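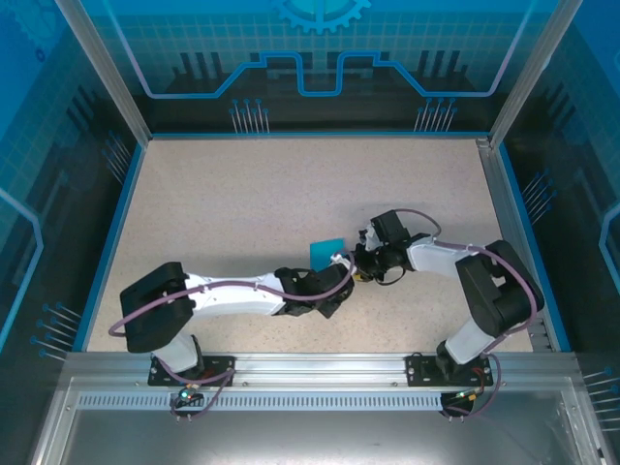
Write the rule down before you buy the second arm

15th March

By the editor, Iltar workshop notes

We use cookies to remember your reading preferences. Accept | Manage settings

I love a good rule. I know how that sounds, but after years of setting up small robot cells I get more of a lift from a well-written page of working practice than from any new arm in a crate. One arm on its own is fairly easy to write rules for. You mark out where it can reach, you decide how fast it may go, you agree who is allowed to press start. Add a second arm that shares the same space and holds the same piece of cloth, and most of those pages need writing again from the top!

The trouble is that we tend to write for each arm separately. At Lostow, where I helped with a bench for handling small squares of fabric, the first draft had two tidy sheets, left and right, each perfectly sensible. Neither said a word about the moment when both grippers have hold of the same thing. What happens if the left one stops? Should the right one stop too, or let go, or hold still and wait? We argued about it for most of an afternoon, and it was one of the best afternoons of the whole job.

My own view is firm. If one arm stops, both stop, and neither opens its gripper until a person has looked. With soft material the cost of waiting is nothing. A bit of cloth can hang there all day. I've heard the case for letting go straight away, and for something stiff or brittle I can see it, but it should be a choice somebody has made on paper and signed. Leaving it to whatever the software came with is no choice at all.

Next, cables. I will bore anyone on this subject. A cable that runs along an arm needs slack at every joint, and the slack has to be checked with the arm stretched out, folded up and twisted, because a loop that looks generous in one pose can pull tight in another. On a pair of arms there is also the question of whether one arm's loop can reach the other arm's gripper. I'd like to see that in every checklist. It takes five minutes with the power off and a second pair of eyes. The crew at Zitovach write the date of the last cable check on a strip of tape by the door, and I have copied them shamelessly ever since.

Then there are the lights. Small status lights are lovely things, and they are useless if only the person who wired them knows what the colours mean. Put a card at eye level. Green means this, orange means that, and if you see anything else, fetch someone. It should be in words a visitor could follow. I once timed myself hunting through a manual for the meaning of one blinking orange light and gave up after roughly 40 pages.

People worry that all this slows the work down, and I understand it, having once been the impatient one. But the Căpraru bench has had its shared-space rules since November, all 18 of them on a single side of paper, and the people who use it try out far bolder things than they used to. They know where the edges are. They know that a panel which is shut stays shut while anything is moving, and that a change to the program means a slow run first, three times through, with a hand near the stop button.

I do have a complaint about how standards get passed around. They arrive as thick documents, they go on a shelf, and the bench gets a laminated summary written by someone in a hurry. Give that summary to the people who will fold the cloth and clear the jams! Let them cross things out and scribble questions in the margin. The best line on the Căpraru sheet came from a trainee who asked which arm you should look at when something goes wrong. The sheet now tells you to look at the object first, then the arms.

So if you have a second arm on order, start the page now, while the rail is still bare and it costs nothing to move things about. Begin with what the two arms will share and work outwards. And if yours has a rule that mine is missing, please send it in, as I would be delighted to steal it.

Get our workshop notes by email. Enter your address to subscribe. You can unsubscribe at any time.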